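Notebook, bench 2, June
Open day prep and demonstration, handheld grippers on soft goods

Visitors from Vanhove and Clarnell arrived 14:10, seven in total. Dirk Stevens gave the introduction, I ran the bench. Lieven Prins logged. Luuk was on the door and missed most of it.

Plan was to show a two-tool hold on thin cloth: one tool pins a corner, the other pinches a fold and takes up tension. Textured pads on the pinching fingers, dark fibrous type, fitted in the morning. The smooth pads from last month slid on anything knitted and I did not want to repeat that in front of Clarnell.

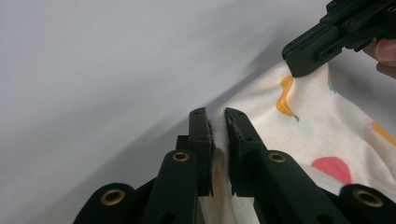
Pad life came up straight away. Our figure is 3000 closures before the surface starts to flatten, taken on woven cotton. No figure for knits yet. Jelle Michiels asked whether the pivot bushings wear sooner than the pads. Answer given: unknown, we have not measured play at the pivots since the linkage was reprinted. To do.

Sekar Sembiring (Vanhove) wanted to know how much the operator's wrist contributes to the tension. Fair question. We do not separate it at present. Zalus has a force insert that might fit behind the pad, but it adds thickness and the fingers would need re-spacing. Dirk to ask for a drawing.

Second half was garment handling. Baby trousers are a poor choice if you want an easy afternoon: gathered waistband, bound edge at the crotch, folded cuff, thin knit that wrinkles when you look at it. They are the item Clarnell asked for, so they stay on the list. Starting layout is flat on the table, fingers either side, second tool coming in from the left.
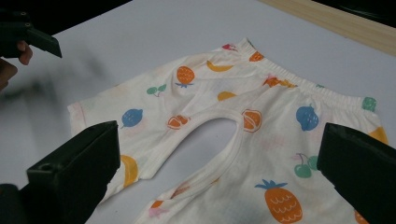

NOTES AFTER THE SESSION

Lieven's log has 63 attempts for the afternoon, visitors' turns included. Not yet sorted into good and bad. He will use the Rerero sheet, same columns as before, with one added for which part of the garment was pinched first.

Visitors tended to close too early, above the cloth, then reopen and go lower. Worth a line in the handout about approach height.

Printed fruit on off-white is useful for judging how far the fabric has shifted between clips. Plain white was hopeless for this. Keep buying prints.

Open items:
- measure play at pivots, both tools
- pad wear test on knit
- Zalus drawing (Dirk)
- handout, approach height (me)
- table lighting, shadows from the operator's arm

Recent entries
Pad swap, smooth to textured
Linkage reprint and bushing fit
Woven cotton closure test, final count
Rerero sheet: column changes
Clarnell item list, second version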